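Okay, thread time. I spent Tuesday rewriting the house rules for our handheld gripper work and I have opinions 🧵

**1/** Background: the Jondon project collects folding and tidying demos in people's homes. The old rulebook was 9 pages and I'm pretty sure I was the only one who'd read past page 2. The new one is 4. Still too long!

**2/** Rule I will fight for: label on the device, same ID in the log, checked before the first grasp. We had 1,763 clips from the Vorkirholm round and a chunk of them were logged under the wrong unit. Sorting that out ate my whole May.

**3/** Second one - wipe the lenses before every session. Every. Session. Laundry is linty and you won't spot the smudge until you're back at your desk.

**4/** Homes are homes. Ask before you move anything, put it back where it was, and if a drawer is closed it stays closed. Quan's draft had this in an appendix (!!) and I moved it to page one.

**5/** Faces: written consent from anyone who might end up in view, and that includes the other operator. People forget the other operator constantly.

**6/** Fabric gets its own section now. Pinch near an end or a corner, lift slowly, let it hang for a beat before you do anything else. If you drop it, keep recording. Drops are data, please stop deleting them.

Purple cloth on the bed, unit 008: 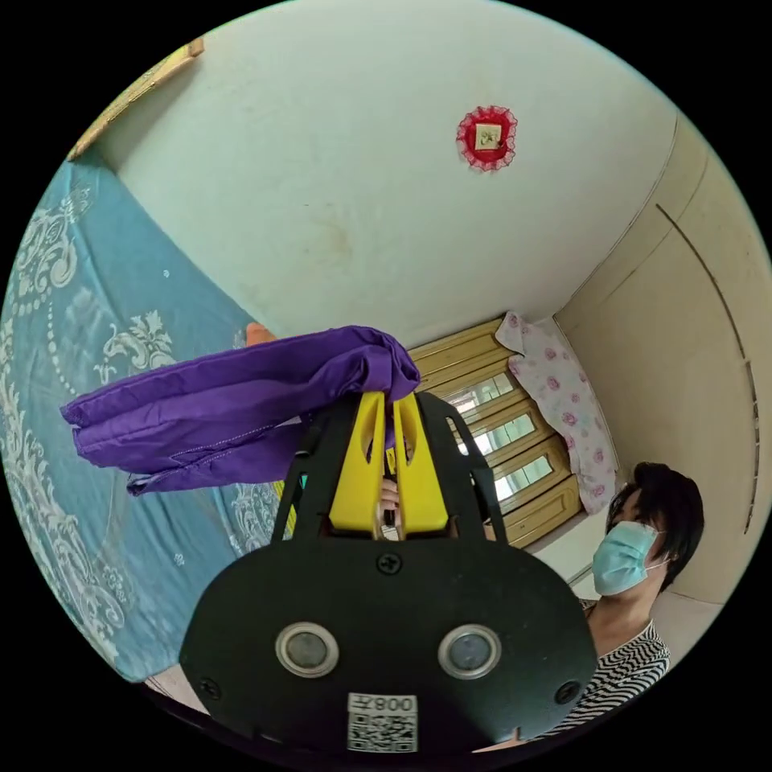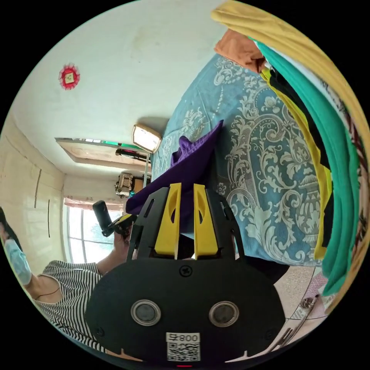

**7/** The one we're still arguing over is session length. Skarneck's guidelines say 5 hours a day with breaks, and my wrist says absolutely not. I've put in a hard stop whenever the operator asks for one, no explanation needed, and I'd love to hear what other teams do.

**8/** Also if anyone has a good one-page checklist for home visits, send it my way? Ours has a coffee stain where item three used to be.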